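Bench Notes: Two Grippers, One Pig

September on the Clirkthorpe bench, and it's all been about fingers

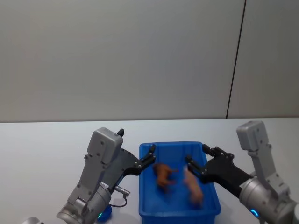 What we were trying to find out

If you've been following along, you know I've been grumbling about our fingertips since spring. The old set (we call them the Cendar fingers, after the project they were made for) are good at blocks and boxes and anything with flat sides. Give them something lumpy and they get nervous. So when Jianguo Lu came back from the workshop with a new set he'd named Liren, I cleared my week and went digging for toy animals.

Why animals? They're awful to pick up, that's why! A pig has no flat side anywhere. Anything with four legs sticking out can land in a dozen different ways, and half of those leave you grabbing at a leg and spinning the poor thing around. We put them in the blue tray because the walls stop them from skating off across the table, and also because the walls are a nuisance in their own right. I wanted a nuisance. Real bins have walls.

How it went

We ran 80 picks with each set of fingers, same two arms, same tray, same pig. I drove for the first half of each batch and Jianguo drove for the second, and yes, we argued over whether that was fair, and we're both still a little sore about it. A pick only counted if the toy came up over the rim and stayed in the fingers until we told the arm to let go.

The Cendar fingers got 63 out of 80. I'd have guessed lower, to be fair to them. Nearly all the misses were the same miss: one finger gets to the toy first, nudges it, the toy rolls, and the other finger closes on air. It's a very silly thing to watch over and over at four in the afternoon.

I'm holding back the Liren score, and I know that's annoying. We had to swap out a fingertip pad partway through and the picks after the swap felt different from the ones before it, so I want to run the whole batch again before I put a number in print. What I can tell you is how they felt to drive. Softer, slower to close, much happier on the pig. On the brown animal I honestly couldn't feel any difference when it was lying on its side. The legs are the whole problem there and I don't think a nicer pad is going to fix legs.

The wall thing

Here's something I didn't see coming. Going in over the side of the tray, I kept stopping short. With one finger inside the wall and the other one outside it, there's a moment where you can't tell from the camera view how much room you have left, and I'd freeze up and back off and start over. Jianguo doesn't do this. He just goes in steeper, with the wrist nearly upright, and comes down on top of the toy from there. I copied him for my last stretch and my times got better right away -- grudging thanks to him.

The catch is that the steep approach blocks the head camera. You get a lovely view of the gripper and not much of the pig. We've been leaning on the wrist view for the last little bit of travel, and the delay on that one is just long enough to be irritating.

Controllers, briefly

Several of you wrote in to ask whether we're still on the old controller. We are! The Liang build is sitting on the spare machine and it does smooth out the jitter when both arms move at once, but it also dropped its connection on me during a warm-up run, so I'm leaving it alone until the finger tests are finished. Changing two things at once is how I lost most of July.

Coming up

Rerun of the full Liren batch with fresh pads from the start. After that I'd like to try both arms in the tray at the same time, one toy each, and see how often they get in each other's way. My money's on "a lot."

If you have small, oddly shaped toys you don't need back, drop them in the box by my desk. Nothing fuzzy, please -- we tried a fuzzy one and I was picking lint out of the finger joints until dinner.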